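四、“触感溢价”假说的再检验

4.1 问题的由来

近十年的消费者研究里，有一个说法流传得很广：人只要亲手拿过一件东西，就愿意为它多付钱。这个说法通常被冠以“触感溢价”之名，再往下细分，又有“自然材质效应”“重量暗示效应”等名目。家居用品企业尤其喜欢引用它，门店把样品从玻璃柜里搬出来，网店在页面上加一句“手感温润”，依据大多可以追溯到同一批实验室研究。

我们对这一说法的保留意见有两层。第一层是测量上的：多数研究问的是“您愿意出多少钱”，而受试者并不需要真的掏钱。第二层是解释上的：即便接触之后报价确有上升，也未必是触觉在起作用。接触一件物品需要时间，需要注意力，还常常伴随着实验人员在旁边等候。把这些全部归到“手感”名下，未免太方便了。

Oddsson早年在一篇讨论文章中提出过类似的疑问，他的措辞比我们客气。他认为触感溢价“可能部分反映了停留时间”。我们倾向于把“可能”二字去掉一半：在现有文献中，能够把停留时间与触觉本身分开的设计少之又少，而少数做到这一点的研究，效应量都明显缩小。

4.2 既有证据及其薄弱之处

支持触感溢价的证据大致来自三个方向。

其一是禀赋效应的延伸研究。这类研究让受试者先持有物品，再询问卖价。问题在于，持有与触摸在这里是绑在一起的，受试者既摸到了东西，又在某种意义上“拥有”了它。后来的引用者往往只记得前一半。

其二是材质对比研究，典型做法是准备功能相同、表面材料不同的两件日用品，如杯垫、收纳盒、纸巾盒，请受试者分别评价。结果一般是木质表面得分较高。我们重新阅读了能找到的实验材料，发现不少研究里两件物品的颜色、边角处理乃至来源都不一样，有的连尺寸也有出入。在这种条件下谈“材质”，等于把一篮子差异里最好听的那一个挑出来命名。

其三是企业自行发布的门店试验。家居零售商Hondeo曾在一份面向加盟商的手册里宣称，开放触摸的货架“显著”提高成交。手册没有给出样本量，没有说明对照货架摆在什么位置，也没有说明试验期间是否同时有促销。我们写信询问，收到的答复是相关数据“属于经营信息”。这当然是企业的权利，但一份不能查验的试验不宜进入综述的证据表，我们也确实没有把它列入。

需要补充的是，综述文章本身也在放大这种不对称。一项研究若报告了显著的触感效应，标题里大概率会有“触摸”二字，检索时很容易被找到；若没有发现效应，触摸条件往往只在方法部分出现一次，之后再不提起。以标题和关键词检索为基础的荟萃分析，先天就会高估。

4.3 本研究的设计

针对上述问题，我们与Skekusia的一间生活用品陈列室合作，进行了一项规模不大的实验。受试者共60名，均为陈列室附近的居民，年满十八岁，此前未参加过同类研究。每名受试者依次评价8件日常家居用品，品类包括纸巾盒、笔筒、托盘和书挡等，每一品类各有木质表面与非木质表面两种版本。配对物品由同一家作坊Þrastardóttir按相同外形制作，以尽量减少材质以外的差别。我们说“尽量”，是因为两种版本的重量仍不完全一致，这一点在讨论部分还会提到。

受试者被随机分入两个条件。在接触条件下，受试者坐在桌前，可以自由拿起、转动、放下物品，时间上限固定。在观看条件下，物品由实验人员放置于桌面，受试者只看不碰，但观看时长与接触条件配对：接触条件下的受试者用了多久，与其配对的观看条件受试者就看多久。这是全部设计中最要紧的一环，也是以往研究普遍缺失的一环。
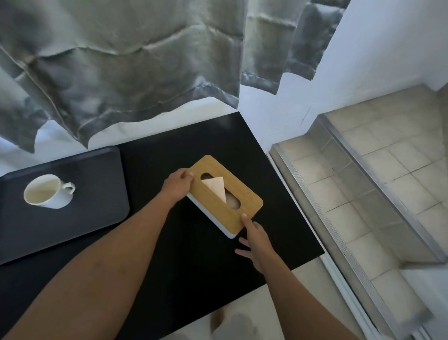 图4 双手持拿木质盒盖纸巾盒

支付意愿以带有真实后果的方式测量。每名受试者入场时获得一笔可以带走的现金，在实验结束时随机抽出一件物品，按预先公布的规则比较其报价与随机价格，报价高于随机价格者须以随机价格购买。规则说明时间偏长，有几名受试者要求重新讲解，我们在正式报价前安排了一轮练习，练习用的是一支普通圆珠笔，其结果不计入分析。

我们还记录了一项多数研究不记录的内容：受试者事后对自己报价的解释。询问使用开放式提问，不提及材质、手感或重量等词。这样做的用意是看受试者在没有提示的情况下会不会主动谈到触觉。既有研究的问卷几乎都直接询问“您觉得它的手感如何”，受试者自然会回答手感如何，研究者再据此得出手感重要的结论，这个循环至今少有人计较。

4.4 结果

先看原始差异。若不考虑停留时间，把接触条件的报价与未经配对的试测数据相比，接触者的报价偏高，方向与文献一致。如果我们在这里停笔，本文就会成为又一篇支持触感溢价的论文。

配对之后，差异的大部分消失了。接触条件与等时观看条件之间，报价仍略有高低，但置信区间跨过零点，换用非参数检验，结论不变。剔除练习轮次中明显误解规则的受试者后，点估计进一步缩小。木质版本的报价整体上高于非木质版本，这一点在两个条件下都成立，且幅度相近。换言之，受试者确实偏爱木质表面，但他们隔着一段距离看的时候就已经偏爱了，用手去拿并没有使偏爱增加多少。

开放式回答的编码由两名不知分组情况的编码员独立完成，不一致之处由第三人裁定。在接触条件下，主动提到触觉的受试者占34%。其余的人谈得最多的是颜色、是否容易擦洗，以及“家里已经有一个”。最后这一类回答在以往的理论框架中没有位置，而它对报价的预测力比材质还强。一位受试者对纸巾盒的全部评价是“太占地方”，报价为零，尽管她把玩那件物品的时间在全体受试者里名列前茅。

按品类分别检验，没有哪一品类单独显示出稳定的接触效应。托盘的点估计最大，但如果对多重比较作最起码的校正，它也不成立。我们不打算为托盘另写一篇文章。

4.5 可能的反对意见

对上述结果，至少可以提出三种反驳，我们逐一回应，但不认为每一种都能完全打消。

第一，样本太小。这是事实。以本研究的规模，小的效应检测不出来。但文献中报告的触感溢价多数并不小，若真有那样大的效应，本研究的设计应当能够看到。为了说明这一点，我们以文献中的中位效应量为前提做了1000次模拟，绝大多数模拟都得到了显著结果。检测不出小效应，与检测不出文献所声称的效应，是两件事。主张触感溢价的同行如果愿意退到“效应存在，但很小”的立场，我们没有异议，只是希望零售手册也跟着改一改。

第二，观看条件下的受试者可能在想象触摸。Melis在评议本研究的预备报告时提出了这一意见，她认为长时间注视会引发触觉想象，因此等时观看并不是干净的对照。这个意见有道理，却也带来麻烦。如果看与摸在效果上无法区分，那么“触摸”就不再是一个有解释力的变量，把货架上的玻璃拆掉也就没有必要了。触觉想象作为补救性假说，最大的困难是它几乎可以吸收任何结果：有差异，归功于触摸；没有差异，归功于想象。

第三，陈列室不是商店。受试者知道自己身处实验之中，行为或许更为谨慎。我们同意外部效度有限，但要指出，支持触感溢价的研究大多在大学实验室里完成，距离商店更远。以环境为由质疑否定性结果，却对肯定性结果不加追问，这种标准我们难以接受。

还有一点是我们自己的顾虑。前面提到，木质版本与非木质版本的重量没有做到完全一致。按照“重量暗示效应”，较重者应当在接触条件下得到更高的报价，而在观看条件下则不会。我们没有看到这样的交互作用，不过重量差异本来就小，不足以对该假说构成像样的检验。对重量问题，本研究只能说没有提供支持，谈不上反驳。

4.6 对行业做法的含义

以触感为卖点的设计咨询近来颇为兴盛。以Drukoston为例，该公司向中小型家居品牌出售一套“触感评分”，按分数建议客户更换表面材料，并承诺相应的提价空间。评分的计算方式没有公开，客户得到的是一张雷达图。从我们的数据看，更换表面材料也许真能支撑较高的价格，因为消费者看上去喜欢木头；但这是外观的作用，用照片做一轮调查就能知道，不需要昂贵的触感评分。

至于门店是否应当允许顾客触碰样品，本研究没有给出反对的理由。顾客可能想知道盒盖松不松，抽屉顺不顺，托盘端起来会不会晃，这些都属于正当的信息需求，与溢价无关。Oddsson主张以“信息性触摸”和“享乐性触摸”来区分两类行为，我们认为这一区分在概念上有用，在操作上仍嫌含混：同一个人拿起同一件东西，研究者如何判断他是在检查还是在享受，目前没有可靠的办法。现有量表依赖受试者自评，重测信度不高，而且题目之间语义重叠严重，有两道题在中文译本里几乎是同一句话。

下一节报告对退货记录的分析。退货数据有自身的偏差，比如赠品和节后的集中退货，我们在January的数据上遇到的困难最多，处理办法见附录。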